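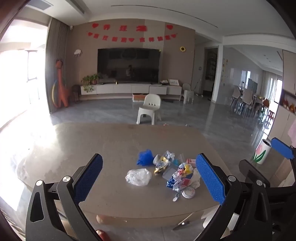

Slide 5: flour storage for home bakers. Whole-grain flour goes rancid faster than white, so keep it airtight and cool. Point to the crumpled clear plastic bag on the grey table: a bag like that, left unsealed, lets in moisture and odours. Small zip bags suit yeast and seeds. Label each with the month opened (February on mine).

Weights next. Level cup 133 g, packed cup 154 g, same flour. Ask Iqra Ansari to pass the scale along. Use grams.

Print this page | E-mail this page

Contact Liya Negussie | © Skivau | Back to top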